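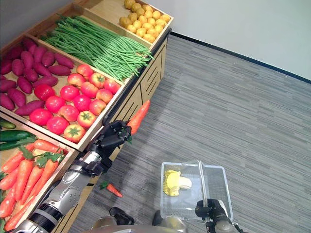 Green grocer shelf prices vs the markets, worth the drive?

tamayo_h
21 May 2020
Ok so been doing the Zimgate growers market every Saturday for years. Boot full of veg, home by nine. Now with the limits on numbers the queue is out past the servo and I'm wondering if its still worth it. Anyone just gone back to their local greengrocer? What are you paying?

paddockbasher
Depends what you buy. Spuds and onions, market every time. Herbs, no way, floppy by Sunday arvo.

Emport Ed
Local shop for me. 200 metres from the front door. Petrol and parking adds up, people never count that.

tamayo_h
Fair. Don't pay for parking tho, I park at the oval.
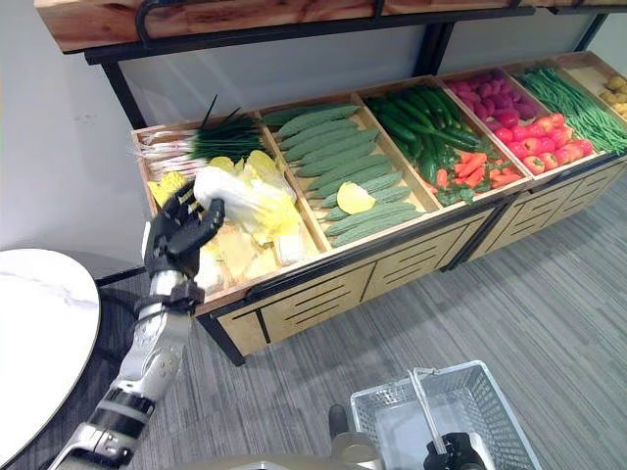 girkberg_gal
Winter veg is where the market wins, no contest. Cheap, lasts weeks if you keep it dry, and you can feed a family off one big one. Wombok's the best example, I always grab it by the leafy top like the pale one getting picked up there, then check the base for brown before it goes in the bag. Half of it raw in a slaw, the rest in dumplings. Supermarket wants silly money for a half wrapped in plastic.

Emport Ed
Silly money where? Mine's had whole ones on special all month.

girkberg_gal
Which shop

Emport Ed
Ateş, on the main drag in Emport. Good bloke, knows his tomatos.

paddockbasher
Ateş is dear for fruit. Good veg, dear fruit. Will die on this hill.

C. Mushi
Caroline here, used to have a stall at Zimgate. Fees were 1000 a season when I started and 2000 when I gave it away. So no, prices aren't what they were. Go late if you want bargains, last half hour, we'd rather sell it than cart it home.

tamayo_h
Going late means the beans are gone though!! Whole reason I go.

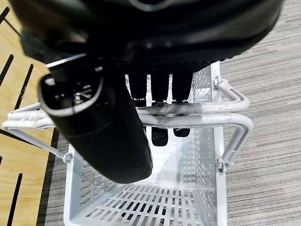
C. Mushi
And ask for seconds. Most stalls have a box out the back, won't be on display. Bent carrots, split capsicums, that sort of thing. Fine for soup.

paddockbasher
Seconds are a rort at some stalls. Got a bag of caulis once, half of it compost. Look before you pay.

C. Mushi
Well yes. Look before you pay for anything.

tamayo_h
Right, trying Ateş this week for veg, market next week for spuds. Will report back. Hortensia

Emport Ed
Get the tomatos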